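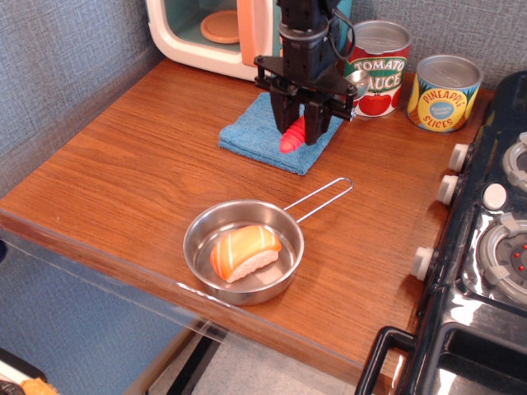

A red play vegetable over a folded blue towel, with a toy microwave behind.

Wollimside wants your old toys, and it wants you to pay for the box

If you have kids under ten in this town, you have probably had the Wollimside flyer through the door by now. The pitch is simple. You pay $18 a month, a box of toys arrives, your children play with them, and when they get bored you send the lot back and get another box. Less clutter, less waste, happier kids. The flyer says a family can save up to $200 a year.

I would like to know which family.

Eighteen dollars a month comes to $216 a year. To come out $200 ahead, you would have to be spending more than $400 a year on toys right now, and then stop completely the day the first box showed up. No birthdays, no grandparents, no plastic thing grabbed at the checkout to get everybody to the car. I asked the company by email how it got to its number. The reply said the figure was "based on typical household spending" and thanked me for my interest in play.

Then there are the fees. A missing piece costs $3, and that is three dollars for each piece, whatever it is. Anyone who has owned a play kitchen set knows where this is going. The fake fruit goes under the couch in week one. The little pan lids go to the sandbox. You could hand back a perfectly good stove and sink and still owe more in lost vegetables than the set would cost at a yard sale.

The terms also allow "normal wear," a phrase they never define. Is a chewed corner normal wear? It is in my house. Marker is as well. I would want that in writing before my card number went anywhere near it.

As for the waste part, I'm not against the idea. Most of us own too many toys and plenty of them get thrown out with years of use left in them. But the boxes come by truck from a warehouse in Plinley, and they go back to Plinley by truck, and everything in them gets washed, sorted and wrapped again. The website claims 2,000 toys "rescued from landfill" so far. Rescued from whom? The same website says the toys are bought new from suppliers. A toy that was never in anyone's trash has a hard time being saved from it.

People who have been here a while will remember Drulto, which did the same thing with baby clothes. It had a nice logo and a waiting list. After the second price increase a lot of parents worked out that they were renting onesies for more than onesies cost, and by the following November the phone number went to a recording. Some of them waited months to get their deposits back. Wollimside doesn't take a deposit, so that is one improvement. It does ask for three months up front, and I couldn't find a word about what happens to that money if the service shuts down.

Meanwhile the toy shelf at the Amaral Street library is free. It has been there for years and hardly gets a mention. You check toys out on your regular card for three weeks, the puzzles have a piece count written on the lid, and if something goes missing you tell the desk and they cross it off. The selection is hit or miss, I'll grant you that. The train set is nearly always out, and the dress-up bin has seen better days. You also have to go and get the things yourself, which with a toddler in February can feel like a lot to ask.

If you still want to try the box, read the page called "Returns and Care" before the page with the prices. Take photos of everything when it arrives. Put a reminder on your phone for the week before the first three months run out, as the plan renews by itself and the cancel button is under "Account," then "Preferences," then "Other."

And if you have already signed up and you really are $200 ahead, write in and show me the math. I'll print it.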